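Subject: Re: [karkstead-bench] Left arm sagging at the second joint
Date: June 29, 2026

> We have the same two-arm setup here on a Plolberg rail, and the left arm
> has started dropping a little when it holds over the basket. The right
> one is fine. I have run the zeroing twice and it comes back after an
> hour or so. Is it the motor, or have I got something wrong in the
> settings? I would like to avoid taking the whole arm off if I can.
>
> Also, does anyone clip the cables on the white links? Ours rub.

Don't order a motor yet. Ours did the same last August and it was the bracket screws at the big joint. They work loose because that joint carries everything when the arm is stretched out over the basket. Zeroing hides it for a bit and then it comes back, as you found.

What I would do, with the arm in place:

Power off at the wall and hold the upper link while you do it, or it will come down on the table. Take the screws out one at a time, clean them, put a small drop of thread lock on each and do them up evenly. Leave it overnight. Then zero both arms, even if the right one looks fine, or the two will disagree when they work close together.

If it still sags after that, look at the hold current. The Nokex software sets it back to the default after an update and doesn't tell you. Ours is at 102 on that joint, but yours may want a different value, so go up in small steps and feel the housing after ten minutes. If you can't keep a hand on it, you have gone too far.

On cables, we don't clip them tight. Leave a loop at every joint, big enough that it is still slack with the arm fully out. I had them neat against the links to begin with and wore through one at the elbow after some 2,000 cycles. The Baysal replacements are a bit softer and have lasted better. Check the one out of the back of the right gripper as well. It needs a wide sweep across the table, and if something heavy gets put down on it the gripper starts dropping out. 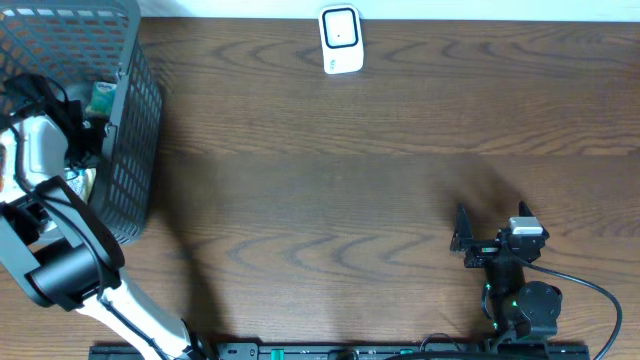 The rail bolts are worth a look while you have the tools out. We go over them every 3 months. If the rail moves at all, nothing you set further up will stay put.

I have the Karkstead joint settings saved as a text file and can send it to the list if that is any use.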